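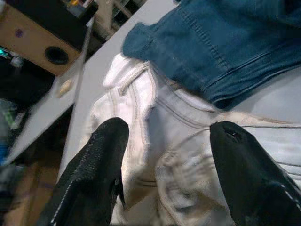
Vaqueros blancos que amarillean en el armario, ¿tienen arreglo?

Pregunta de Berkay Coşkun
Hola a todos. Guardé en septiembre mis vaqueros blancos, limpios (o eso creía yo), y al sacarlos me he encontrado la cintura y las costuras de un color mantequilla bastante feo. Los he lavado ya dos veces a 40 con el detergente de siempre y siguen igual. Mi suegra dice que lejía y punto, pero me da miedo cargármelos porque la etiqueta pone que llevan un poco de elastano. Los quiero para una comida el fin de semana que viene, así que voy con prisas. ¿Qué hago?

3 respuestas

Nermin Bilgin
¡Lejía no, por favor! Yo me cargué así unos pantalones preciosos: con el elastano se ponen todavía más amarillos y encima dan de sí. Lo que a mí me va bien es el percarbonato, que lo venden en cualquier droguería. Llenas un barreño con 6 litros de agua a 40 grados, echas dos cucharadas soperas, remueves hasta que se deshaga y metes los pantalones del revés. Los dejo 8 horas, normalmente toda la noche, y por la mañana a la lavadora con un programa normal, sin suavizante. El suavizante deja una capa que con los meses amarillea, y yo creo que por ahí van los tiros en tu caso – por ahí o por un aclarado flojo. Si la cintura sigue fea, repites otra noche. Y para secar, a la sombra y con buen aire. ¡Ah! Mira antes si llevan parche de cuero detrás, que a mí uno me soltó color y fue un disgusto.

Taner Bozkurt
Tíñelos de azul marino y a otra cosa.

Muammer Çınar
De acuerdo con Nermin en casi todo, aunque yo no pasaría de tres o cuatro horas si es la primera vez. Añado lo de guardarlos: nada de bolsas de plástico ni cajas de cartón, mejor una funda de algodón o una sábana vieja. Yo los tuve años en una caja de zapatos grande y salían con rayas justo en los dobleces. También miraría la centrifugadora, la mía la bajo a 800 y salen mucho menos arrugados. Con el bicarbonato ni te molestes, lo probé con unas camisas y no noté nada. Ya contarás qué tal, Berkay.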